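Household Organization, Evening Section
Notes for Session 6: The Holding Tray
Instructor: Ragnvald Isaksson
Oldale Community Learning, Room 14

Welcome back, everyone. I promised last time that I would write up the tray session properly, and a few of you (Ánh Tô, I am looking at you) reminded me more than once, so these notes are a bit longer than usual. Bring them along next week with your homework sheet, and please do scribble in the margins.

Where we left off

In Session 5 we talked about surfaces, and why the kitchen table is nearly always the first one to disappear. You will remember the word we settled on for what piles up there, which was "lodgers." A lodger is something that has a home somewhere else in the house but has been staying on the table for a few days and has gotten comfortable. Keys, a library book, the tape measure, the cup somebody had juice in. Lodgers are different from trash and different from things that truly live on the table, like the salt, and a lot of the trouble people have with clearing a table comes from treating all of them alike.

Khải Tăng asked whether mail is a lodger. I said yes at the time, and I have thought about it since and I would like to change my answer. Mail is a job. It needs somebody to sit down and open it and decide something, and if you put it in with the lodgers it will only get moved from place to place. Please cross out what I said and write "mail gets its own spot" in your notes for Session 5.

What a holding tray is for

A holding tray is one open container that sits on the surface you are trying to keep clear. Lodgers go into it as they arrive. Once a day, at a time you choose, you pick up the whole tray and walk it around the house, dropping each thing off where it belongs, and then you bring it back and set it down again. That is really all there is to the method, and I have been doing it in my own kitchen for 8 years now, with a gap in the middle when we had the floor redone and lived out of boxes.

The walk is the part people skip. If the tray stays put and only gets fuller, you have made a smaller messy table on top of your table – so choose a time that is already attached to something you do anyway. I do mine while the kettle heats. Lâm Kim does hers when the evening news comes on, which she tells us has also cut down on how much news she watches, and good for her!

Choosing the container

We spent a good half of the session on this and I enjoyed it very much, partly because so many of you brought things from home to argue over. Let me set down the main points we came to.

Low sides. You want to see what is in the tray from across the room. A deep box swallows things, and we all have one of those already, usually in the hall closet.

Open all the way across the top. Lids are lovely for storage and a nuisance here. Nobody takes a lid off and puts it back on for one hair tie.

Light enough to carry in one hand. Đức Lục brought in a beautiful stoneware dish and we passed it down the row, and by the time it got to the window side everyone agreed it should stay where it is and hold lemons.

Smaller than you think you need. When the tray is full, it is time for a walk, whatever the clock says. A tray the size of the whole table will never tell you that.

As for what it is made of, I am fond of wire. Crumbs go straight through it, you can wipe under it in a second, and because you can see the tabletop through the bottom, it doesn't make the room feel any fuller than it is. The drawback is that pencils, earrings and small screws can work their way through an open grid. If you live with small things, put a saucer in one corner for them, or fold a dish towel across the bottom.

Cups, and other tall things 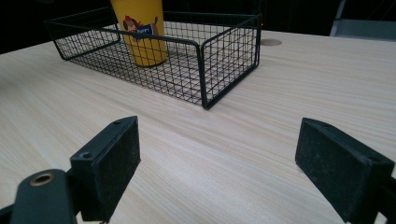 Somebody always asks about cups, and this year it was Ánh, who has three grandchildren in and out of the house all summer. Every child has a favorite cup, it gets used all day, and there is no sense in washing it 6 times between breakfast and supper. My suggestion is to let one cup per child live in the tray during the day, standing upright and toward the back, where a sleeve won't catch it. Everything else that comes in goes in front of it. At the evening walk the cup goes to the sink with the rest of the dishes, and in the morning a clean one comes out.

Please don't lay a cup on its side to fit more in. It rolls, and the last spoonful of milk comes out on the table. If the tray is too crowded for a cup to stand, go for a walk with the tray.

Tall things in general should be kept few. One or two are fine. Past that, you can't see the low things behind them, and you lose what we wanted low sides for in the first place. Water bottles are the worst for this, and I would find them a shelf of their own.

Homework for Session 7

Choose one surface and one container. It needn't be bought new, and I would much prefer that you use something you already own. Set it out tonight and keep it going until we meet.

Each evening, before your walk, write down what is in the tray. A few words will do. On the last day, look back over your lists and put a star beside anything that turned up on more than one evening.

Bring the starred list with you. We are going to use it to talk about homes that are in the wrong place, because if the scissors have come to the kitchen table four nights out of five, the scissors may well be telling you something about that drawer upstairs.

Reading: pages 6 to 14 in the course packet, the section on daily rounds. The section after it, on closets, can wait until August, when the second half of the course starts.

The make-up session for anyone who missed surfaces is in the small room across the hall from ours. Khải has kindly offered to share his notes, so speak to him at the break. And would whoever left a green umbrella under the coat hooks please come and get it.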